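Speaker notes: "Your Desk Is Not the Problem", or how I learned to write a first draft
Nata writers' evening, Rollasstead, 24/03/2025
Tane Merrick

(Slow down. Water first. Wait for the back row to sit.)

Hello everyone, thanks for coming out. I'm Tane, I write short stories and the odd long thing, and I've been asked to talk about first drafts. I was also asked to keep it under the half hour, so if Nurhan starts waving at me from the door, that's what it means.

Slides one and two, straight through, don't linger.

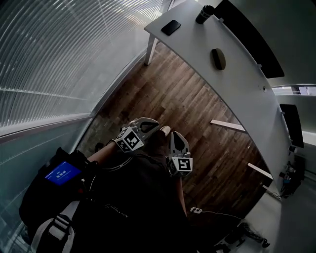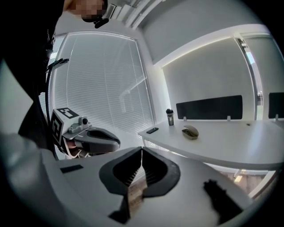

Slide one: the long white desk and the blinds. Slide two: a hand busy.

OK. So I want to start with desks. When I began writing I was certain I needed the right one. I looked at desks for most of a winter! I had a folder. I knew the heights of desks. I could have told you which ones wobbled, and in all that time I wrote 711 words, and I know that because I kept the file. It's called Beton, it's about a man who pours concrete, and he never gets as far as pouring any.

(Pause, somebody usually laughs here. If they don't, carry on.)

Then I moved house, had no desk at all, and wrote on the stairs with a pad on my knee. Finished a story in May. It wasn't good, but it had an end, and I'd never had one of those before.

First bit of advice then: write the bad version. I mean properly bad. Put in the wrong names, leave gaps, write "something about the weather" in brackets and keep going. My friend Kaan Ertürk writes plays and his first drafts are full of capital letters saying FIX THIS, and he's been produced more times than I have.

Second thing — the daily number. Mine is 900. I picked it because it felt a bit rude, a bit more than I wanted to do. Some days I get to 852 and stop, and I used to sit there sulking and adding adjectives until it tipped over. Please don't do that. I spent a whole afternoon once taking them all out again. If you've got to the end of the thought, go and make your tea.

(Ask the room: who here has a daily number? Hands up. Pick one person, ask what theirs is and whether it works. Don't get into an argument about word counts like last time.)

Reading aloud. I'm a bit of a bore on this one, sorry. I read every page out loud, with the door shut, in a normal voice. You'll hear the sentence that goes on too long, you'll run out of breath in the middle of it. You'll also hear when everybody in the story talks like you. That was my big problem for years, all my characters sounded like a man from Rollasstead who's a bit tired.

READ: the two versions of the bus stop page. Old one first. Don't do the accent.

What changed between those two? Mostly I cut the front off. The old one has her waking up, finding her shoes, locking the door, walking down the hill. The new one has her at the stop with the wrong change in her hand. I'd say a good half of my first pages have gone the same way, and I still write them every time. I think I need to walk down the hill with her before I can get on the bus.

Other readers. Choose them carefully and don't have too many. I had 14 for one story, which was madness, I'd sent it to anyone who stood still. I had one lot telling me to lose the dog and another lot who only liked the dog. These days it's two people. Sem Van Beek reads for sense and is quite brutal, and İlker Akbulut reads for whether he got bored, and he just draws a line in the margin at the place where he put it down. No comment, only the line! It's the most useful note I get from anyone.

(If running late, skip the next part and go to the exercise.)

Stopping for the day. I try to leave off in the middle of a bit I like, so I've got something nice to come back to. Half a sentence if I can bear it. I know some of you will hate that, and if you lie awake over it then finish the sentence.

EXERCISE, ten minutes. Pens out, phones away. Start with somebody waiting for something. They can't explain what it is and you can't either, not on this page. No crossing out. If you get stuck, write the last word again until another one turns up.

Walk round while they do it but don't read over shoulders, people hate it.

Then two or three volunteers to read, nobody forced. Say thank you after each one and leave it at that.

Questions. Someone will ask about agents — pass that one to Nurhan Değirmenci. Sign-up sheet for the next evening is by the door, and please stack your chair on the way out.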